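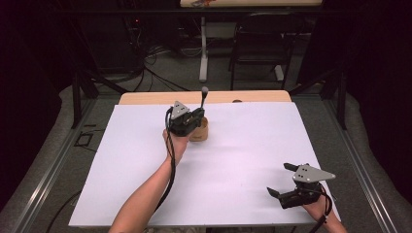

Minutes of the Wulamero Street Community Garden meeting, 2021-08-07

Taken by me, Beathag Shearer, again, as my handwriting is apparently the only one people can read. I typed these up the same evening, so if I've got your words a bit wrong, shout at me before the next meeting and I'll fix it.

We had 17 people, which is our best turnout since the spring plant swap! We started late waiting for the folding chairs and then it turned out half of us were happier on the grass anyway. The June minutes were read and approved with one change (it was the north gate that sticks, not the south one, sorry).

Water
This took up most of the meeting, so settle in. The bill for June was $200, a lot more than any of us expected, and there was some back and forth over whether we have a leak or whether we're all just overwatering our tomatoes. I'll admit I've been leaving my hose on a trickle while I weed, and I wasn't the only one who went a little pink. We agreed to turn everything off for one whole night and read the meter before and after. If it moves, we call a plumber. If it doesn't, we all have some thinking to do. I'm doing the evening reading and the folks from the corner plots are doing the morning one.

Somebody asked about drip lines again. There are two kits we keep hearing about, the Wultix and the Akpalu. The Wultix is cheaper but you have to cut all the tubing yourself, and the Akpalu comes ready to lay out but only in one length, too short for the long beds. We went around on this for a good while and didn't vote. I'm going to lay a Wultix line in my own bed first and people can come by and poke at it.

Plots
We have 23 plots and 2 of them are sitting empty – plot nine, where the squash has gone completely wild, and the shady one by the fence. The waiting list gets first pick as always. For the shady one we liked the idea of lettuce and mint (in pots, please, please keep the mint in pots). If you can spare an hour to pull bindweed out of plot nine before it gets handed over, bring gloves and a bucket.

Compost
The left bin is full and needs to sit, so everything goes in the right bin for now. We had a long chat about citrus peels. One side says they take forever and the other side says so does everything. We left it at small pieces only. No bread, no meat, and no more of those "compostable" bags, as we keep pulling them out whole.

Pruning class
Skillia, the folks who run the evening classes over the hardware store, have offered to come teach us summer pruning on the old apple trees. Everyone wanted this. I asked if they could also look at the pear, which has looked sad for two years, and they said they'd try. I'm waiting on dates from them.

Harvest supper
Yes, we're doing it! Same long tables, same string lights if they still work. I've got the sign-up sheet and it already has four potato salads on it, so think about a dessert or something green. Music was left open.

Other things
The wheelbarrow tire is flat again. The blue watering can is missing – check your sheds. The north gate still sticks, so lift it as you push. Shed key goes back on the hook, every time.

We finished just as it was getting too hot to sit out. Next meeting is at the same spot, and I'll send the date once I hear from Skillia.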